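August 25, 2020

Up at 5:40, too hot to lie there. Kitchen first before the rest of it gets going. Wanted one thing done today start to finish and picked the stove, then the beans, then somehow the whole counter. List from last night still stuck on the door: beans, stove, call Dunstan about the deposit, mend blue shirt, write to Duyên. Got to three and a half of them. The half is the shirt.

Stove. Wiped the glass twice and it streaks worse than before. It's the vinegar, I think, or the rag. The rag has had it. Black glass was a dumb thing to want in a kitchen where I cook every day, every drop shows, every fingerprint. Mom had white enamel and you could leave it till Sunday. Took the grate off, soaked it, dried it, put it back the wrong way, took it off again. Old toothbrush for the slots in the burner cap. Careful round the little pin. Last time I knocked it and had to light the thing with matches for a week.

Still haven't peeled the energy label off the corner. Tried a fingernail, it just goes to fuzz. Leave it. It has been there since May, it can stay till Christmas.

Beans in the sink colander, picked over for stones, found one. Big bowl for the water. Navy pot on the burner. Everything else shoved down the far end by the bread bin so I'd have room, then of course I needed the bread knife.

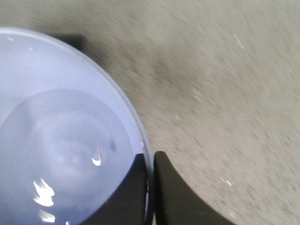
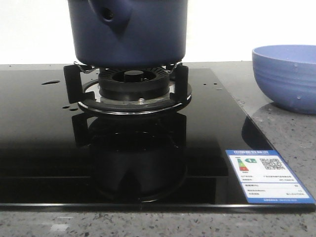 Bowl of water first, then the pot on the burner.

 Like the bowl one. The light goes all cloudy in the middle of the water and it looks bigger than it is. Little dark speck in there too, no idea what. And look at the stove, drops all over the left side!! After all that wiping. Told her she could at least have waited for me to get the cloth.

Anyway so I don't need to write to her now, crossed that off. Counts.

Beans took forever. Put in the onion whole, bay, no salt till late the way Aunt Rena does it. Was going to do them with the tomatoes but the tomatoes were past it, two gone soft underneath and one I don't want to talk about. Did carrots instead. Fine. Bit sweet. Froze half in the flat tubs and wrote on the lids this time. There's a tub in there from spring that could be soup or could be apple sauce and I am not brave enough.

Lunch standing up, toast and the end of the cheese.

Dunstan at 2. On hold 19 minutes, same tune the whole way, then a woman who was nice but couldnt find me under my name or the address. Found me under the old apartment. They say they owe me 644 and I say fine, send it. Ten working days. Wrote it on the calendar so I can be mad on the right day.

Walked down to Dekov after for rice and dish soap and a new rag, two rags, they come in pairs. Mask on, glasses fogged, bumped the cart into the egg display but gently. Forgot the dish soap. Naturally. Shampoo in the sink tonight, it works OK, smells like coconut in here.

Hot all day, not a breath. Window open over the counter and the neighbor's radio going, a ballgame I think, lot of yelling. Thought of closing it and then didnt, it was company.

Things to remember before I forget them:
Pot lid knob is loose again, needs the short screwdriver, not the one in the drawer.
The big bowl doesn't fit back on the shelf if the strainer goes in first. Strainer on TOP.
Ask Duyên for the bread recipe, the one with the overnight start. She gave it to me once on an envelope. Envelope gone.
More matches.

Shirt: found the thread, found the needle, found out the button is not the same as the others. Put it all in a cup on the windowsill, where it'll sit.

Feet hurt. Beans for supper, bowl and a half, with the rice and too much pepper. Read four pages of the library book and couldn't tell you a thing that happened in them. Wiped the stove once more with the new rag before bed, no vinegar, just hot water. Looks better. Will see what it looks like in daylight.

Tomorrow laundry, soap, and call about the tooth.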